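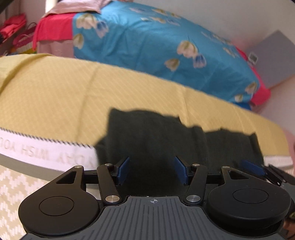
Filed under: Home Air & Comfort

Mold behind the wardrobe, and what a little meter taught me

Hello again, everyone. I promised back in February that I would get around to damp, and then the spring got away from me, as it tends to, and a good many of you wrote in to ask where the damp piece had gone. Well, it took me longer than I thought, mostly because I wanted to try things in my own apartment before telling you to try them in yours.

When I moved to Skuredville I had never owned a humidity meter. I knew the bedroom smelled a bit like an old cellar in the mornings, and I knew the window ran with water, and I put both of those down to the building being old. Then my neighbor Rafsan Sultana lent me a small Plilance meter (he has one in every room, bless him) and I stood it on the shelf by the wardrobe. The next morning it read 19 points higher than the one in the hallway. Same apartment, same weather, one door between them!

So I pulled the wardrobe out. It had been pushed flat against the outside wall, and there was a gray bloom on the paint from the floor up to my knee. I cleaned it off with soap and water, dried the wall with a fan, and then left the wardrobe standing a hand's width out – it looks a little odd, and you do get used to it.

I kept notes for 40 days after that. Most of what I tried was free. I opened the bedroom window wide for nine minutes every morning, with the door open too, so the air could cross the whole place. I kept the bathroom door shut after showers and let the fan run on. I stopped leaving the kettle to boil itself silly while I looked for my glasses. By the end, the two meters were close enough that I stopped walking back and forth to compare them. 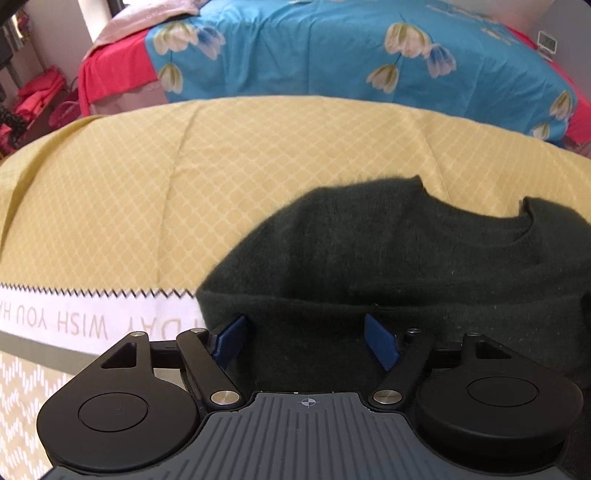
Drying laundry indoors was the hardest habit to change, and I suspect it will be for a lot of you as well. A full load hung in a closed bedroom gives all its water to the air, and the air gives it to the coldest wall. I moved my rack to the kitchen, next to the extractor, and the bedroom was better within the week. Thick things are the slow ones. A knit sweater like the dark green one here can feel fine on the outside and still be holding water in the seams and cuffs, so I give mine an extra day before they go anywhere near a drawer.

Some of you will need a machine, and there is no shame in that. I bought a Gondico dehumidifier for 193 dollars and use it only in the wettest weeks, with the door closed and the tank emptied before bed. It hums – not badly, but I wouldn't sleep next to it. If you rent, do speak to your landlord about leaks and broken fans before you spend a cent of your own.

Next time I'll get to the letters about basement rooms, of which there is now quite a pile. Keep them coming, and tell me which way your walls face if you can, as it helps me a great deal.

More from the newsletter

Sikder's guide to cleaning a bathroom fan
Do houseplants make a room damp?
Where to stand a humidity meter
Your letters: cold corners and wet windows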